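Cuaderno de simulación – proyecto Zulu
24 de febrero de 2020

Escena de mesa con el plato azul, la toalla blanca y el mueble de los tres pomos, vista desde la cámara del robot.

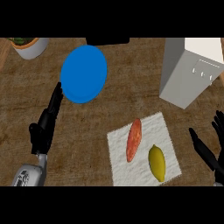
Planificador

¡Por fin corre entero con los dos brazos! Lancé 200 consultas con la semilla 1983 y solo 5 se quedaron sin trayectoria, todas del brazo derecho al rodear la esquina del mueble. El izquierdo va finísimo: con el margen nuevo llega casi hasta el borde del plato sin que salte el chequeo de colisión. Tiempo medio, unos 3469 µs por consulta – una maravilla comparado con la rama vieja de Inbridge.

Percepción

La máscara de la toalla sale con el contorno comido, supongo que por lo irregular del borde. Al objeto amarillo el clasificador de Wular le pone limón o mango según la semilla. De momento uso una sola etiqueta, «fruta», y sigo.

Pendiente

– Subir la configuración al repositorio de Clallstead.
– Repetir con la toalla girada otro poco.
– En marzo, probar los pomos. ¡Qué ganas!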